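Cooking Dried Beans on the Stove

I grew up on canned beans and thought they were fine. Then my neighbor Gualtiero Amato handed me a jar of his borlotti, still in their broth, and I was hooked! A pot of dried beans costs next to nothing and gives you dinner plus the best soup base I know.

What you need

400 grams of dried beans (borlotti, cannellini or pinto)
2 bay leaves
A few garlic cloves, just smashed
Olive oil and salt

Step 1. Soak

Pick through the beans for little stones, rinse them, and cover with plenty of cold water. I leave mine for 8 hours, usually overnight. Salt the water well; the skins come out so much softer.

Step 2. Start the pot

Drain, tip into a big saucepan, and add fresh water to come a couple of inches over the top. In go the garlic, bay and a good glug of oil. Boil hard for ten minutes, skimming the foam, and don't skip this with kidney beans.

Step 3. Simmer with the lid on

Turn the heat right down, until you see a lazy bubble every now and then. A glass lid is lovely for this, especially one with a steam vent. Lift it by the knob and tilt it away from you.

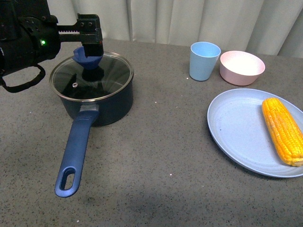

Step 4. Taste, then taste again

Start checking after 45 minutes. Try five beans (one always lies to you) and stop when they're all creamy. Salt the broth and let them cool in it.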